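论个人藏书的编目与整理

个人藏书达到一定规模之后，所有者通常会面临同一类问题：书在家中，却无法在需要时找到；书已购入，却因遗忘而重复购买；借出的书没有记录，数年之后连借阅者的姓名也难以确认。笔者从事机构档案工作多年，近年利用业余时间对家中藏书进行了一次完整的编目，现将其中的考虑、做法与教训整理成文，供有类似需要的读者参考。

本文所称编目，指为每一册书建立一条可检索的记录，并使该记录与书的实际存放位置保持一致。两项要求缺一不可。许多人在开始时投入大量精力录入书名与作者，却没有记录位置，结果得到一份完整的清单，找书时仍须逐架查看。笔者第一次尝试编目即属此种情形，清单保存在一个电子表格中，其后搬家一次，表格随即失去大部分用途。

一、编目之前的清点

清点应当先于分类。笔者建议在不移动书籍的前提下，按现有书架的顺序逐格登记，每格写一张纸条，注明格号、册数及大致内容。此一阶段不必追求准确的著录，目的在于了解藏书的总量和分布。笔者清点的结果为2409册，超出事先估计甚多。其中有相当一部分存放于储藏室的纸箱内，多年未曾开启。

清点过程中应同时处理破损与受潮的书籍。书脊开裂者单独放置，待后修补；有霉斑者应立即与其他书隔离，装入透气的纸袋，置于干燥通风处，不可直接放回书架。笔者曾将一册有轻微霉斑的旧地方志与相邻各册混放，次年夏季相邻各册均受影响，修复费用远高于该书本身的价格。

关于重复购入的副本，笔者的处理原则是保留品相较好者，另一册赠予他人或捐出。但版本不同者不视为副本。同一部小说的初版与修订版，在文字上往往有实质差异，译本之间的差异则更为明显。判断是否为副本，应以版权页为准，不宜仅凭封面。出版社更换封面而内文不变，或封面不变而内文已经修订，均属常见。

二、分类法的选择

公共图书馆与高校图书馆所用的分类法，如《中国图书馆分类法》与《杜威十进分类法》，体系完备，类目清楚。若直接用于个人藏书，则存在两个困难。其一，个人藏书的学科分布极不均衡，某一大类可能占去半数以上，而另一些大类仅有数册，严格依类排架会造成空间浪费。其二，标准分类法的号码较长，日常取放时辨认不便，家庭其他成员也难以掌握。

笔者最初采用《中图法》二级类目，试行数月后放弃。原因在于笔者所藏以地方史、建筑史和游记为主，三者在该分类法中分属不同大类，而笔者使用时往往需要同时查阅。例如查考某一座桥梁的修建经过，所需材料可能同时见于县志、工程史和外国旅行者的日记。将其分置于不同房间，并不符合实际的使用习惯。

后来笔者请教了旧同事 Catrin Edwards 女士。她曾在一所专门图书馆负责排架工作，主张个人藏书以“使用时的邻近关系”作为首要依据，学科归属列为次要。笔者据此将全部藏书划为八个区，每区以一个汉字为代号，区内再按地域或年代排列。代号分别为史、筑、行、文、语、艺、工、杂。其中“杂”区的设置曾引起家人的异议，认为容易成为不愿分类者的堆放之处。实践证明这一担忧有其道理，笔者因此规定“杂”区不得超过一个书柜，满柜之后必须重新分配。

区的划分确定之后，应写成一页简短的说明，张贴于书架侧面或夹于目录首页。说明中应列出每区的收录范围以及容易混淆的情形。以笔者为例，建筑师传记归入“筑”区，画家传记归入“艺”区，旅行家传记归入“行”区，其余传记一律归入“史”区。此类规则本身并无对错，重要的是一经确定便不再随意更改。

三、著录项目的取舍

专业编目的著录项目繁多，个人藏书无须全部采用。笔者保留的项目如下：书名、责任者、译者、出版者、出版年、版次、区号、架位号、入藏年份、来源、备注。页数、开本、定价、装帧等项均予省略，确有必要时写入备注。

责任者的著录形式应当统一。外国作者的译名尤其容易造成混乱，同一作者在不同译本中可能有三四种写法。笔者的办法是以原文姓名为准，译名照书上所印录入备注，检索时以原文姓名为入口。日文作者以汉字姓名著录，并统一使用简体字形。古籍影印本的责任者以原书为准，影印者列入出版者一项。

来源一项常被忽视，笔者认为其价值不低于出版信息。某册书购自何处、由何人相赠、从哪一家旧书店得来，日后往往成为回忆的线索。笔者藏有一册英文本的运河工程史，扉页有前任所有者 Tomos James 的签名及购书地点 Pritchard 书店的印章。该书店早已歇业，笔者对这位前任所有者亦一无所知，但这两项信息均已如实录入。

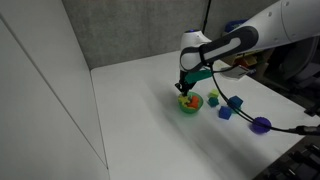

架位号的编制应力求简短。笔者采用“房间—书柜—层”三段式，例如“东—三—二”表示东侧房间第三柜第二层。不必精确到每册书在该层中的次序，一层通常不超过四十册，目视即可找到。若精确到次序，则每插入一册新书，其后各册的号码都须改动，维护的负担过重，最终必然导致记录与实物脱节。

四、工具

编目的工具可以是卡片、笔记本、电子表格或专用软件。笔者先后试用过多种，现采用电子表格为主、纸质卡片为辅的办法。电子表格便于检索和排序，纸质卡片则置于各柜柜门内侧，列出该柜所藏书目，供家人查阅。

专用软件的优点在于可以扫描条码自动获取书目信息，缺点在于对早期出版物和非正式出版物支持不足。笔者藏书中约有半数没有条码，自动获取的功能因而作用有限。自动获取的数据也存在相当数量的错误，译者缺失与出版年误植最为常见，仍须对照版权页逐一核实。

无论采用何种工具，均须定期备份，并保留一份不依赖特定软件的通用格式文件。笔者有一位朋友 Ieuan Voyle，早年使用一款名为 Sarholm 的书目程序，录入3000余条记录，其后该程序停止更新，数据无法导出，只得从屏幕上逐条抄录。此事对笔者选择工具的影响很大。

书标的制作亦须谨慎。普通不干胶标签数年之后胶层渗出，会在书脊上留下难以清除的痕迹，布面精装本受损尤为严重。笔者仅在平装书的封底内侧粘贴小标签，采用可逆的淀粉糊；精装书与线装书一律不贴，改用夹入书中的无酸纸签，纸签上端露出书口少许，写明区号即可。

五、排架与环境

排架时应留出余量。每层填充至四分之三左右为宜，过满则取书时易损伤书脊，也没有插入新书的余地。大开本的画册应平放，叠放不宜过高；普通开本直立，以书挡固定，避免长期倾斜造成书芯变形。

书架不宜紧贴外墙。外墙在冬季温度较低，容易形成冷凝水，靠墙的一侧往往最先受潮。笔者将书架与外墙之间留出一掌宽的空隙，并在柜内放置湿度计。南方梅雨季节应使用除湿设备，每日查看读数。北方冬季供暖期间空气过于干燥，皮面装帧的书籍有开裂之虞，可在室内放置水盆，但应远离书架。

日光直射对纸张与封面的损害是不可逆的。笔者书房朝南，原先未设遮挡，靠窗一柜的书脊在数年之内普遍褪色，其中一套蓝色封面的丛书已近灰白。现已加装遮光窗帘，并将该柜改放工具书与常用辞典，凡有保存价值者均移至内侧。

六、借阅的管理

个人藏书的借出，涉及人情，往往不便以制度约束。笔者以为，适当的记录对双方都是一种尊重。借出时在登记本上写明书名、借阅者与日期，请借阅者本人过目，多数人并不介意，有些人反而因此更加重视按时归还。

登记本上的条目应在归还当日注销，不可拖延。笔者每年六月核对一次，对逾期较久者发一封简短的信件，询问是否仍在使用，措辞以不使对方感到催促为限。Mansa Boateng 先生曾借去一部两卷本的港口史，隔了很久方才归还，书中附有他手写的勘误若干页，对原书中的吨位与年代逐条订正。笔者已将该勘误装入信封，与原书同置，并在目录备注中注明。

珍稀本、孤本以及有亲友题赠的书籍，笔者一般不外借，但欢迎来家中查阅。这一原则应事先说明，以免临时拒绝造成尴尬。

七、新书的入藏

编目完成之后，维护工作的关键在于新书入藏的程序。笔者的规定是，新购之书先放置于书桌一侧的待编架上，完成著录方可上架。待编架仅设一层，满则暂停购书。该规定执行之初颇感不便，久之成为习惯，购书的数量亦有所减少。

亲友赠书与本人购书适用同一程序。整批接收他人藏书时，则应另行处理。前年 Anathi Masilela 女士迁居海外，将其所藏语言学书籍转交笔者保管，笔者未将其拆散编入各区，而是整体存放于一柜，单独列目。一批藏书的构成本身反映了原主人的治学路径，拆散之后即不可恢复。此种做法在档案工作中称为尊重全宗，笔者认为对个人藏书同样适用。

八、关于剔除

藏书不可能无限增长，剔除是编目者必须面对的工作。笔者每两年进行一次剔除，范围限于工具性读物的旧版、内容已被新著完全取代的入门书，以及本人确认不会再读而公共图书馆容易借到的书。剔除之书在目录中并不删除记录，仅将架位号改为“出”，并注明去向。

保留已剔除书籍的记录，初看似无必要。但笔者不止一次在写作时需要核对某一引文的出处，凭目录得以确认版本，再到图书馆借阅。若当时将记录一并删除，则只能凭记忆查找，费时甚多。

对于难以决断者，可设一个暂存箱，封箱时写明日期，两年内未曾开启者即可处理。笔者目前有暂存箱一个，置于储藏室内，所装多为学生时代的教材与讲义。

九、尚未解决的问题

期刊与散页资料的编目，笔者至今没有满意的办法。按刊名与卷期著录则无法反映单篇文章的内容，按篇著录则工作量过大。目前暂以刊名为单位，仅对重要文章另作索引。地图、明信片与展览图录的处理也有类似困难，尺寸不一，难以与书籍同架。

电子书是否应当纳入同一目录，笔者亦在犹豫之中。已有读者来信建议以“电”字另立一区，架位号改写为所在设备或文件夹。笔者拟在本年冬季先以少量书目试行，视维护的负担再作决定。读者如有成熟的做法，欢迎在文后留言。

2024年10月3日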